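Search notes... Go
Home | Modules | Timetable | Contact

Marsden Workshop Course – Handout 2: reading grain on a worktop

Pale tops first. Look for the arch shape, and the finer lines either side of it. 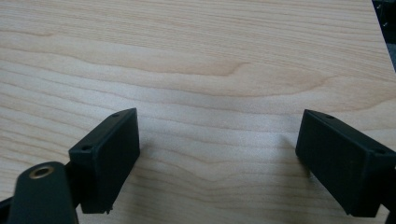 Which way do you sand a top with wavy grain?
Along the general run of the lines, end to end. Ignore the small ripples, you can't follow them all.

Notes from the session
– arch shape = "cathedral" figure. Comes from how the board was cut through the rings
– finish can hide scratches. Get down low, look accross the top towards a window
– cross-grain scratches show up worst once oil goes on
– dust off between grits, soft brush then cloth
– oil thin – wipe off the extra after ten mins, leave overnight
– oily rags flat outside to dry, never in a heap

Test piece: offcut from the Etia bench, room 179. Both faces please, label the back in pencil. Bring it to the June sesion with your grit notes.

Filed under: Woodwork, Surfaces & Finishing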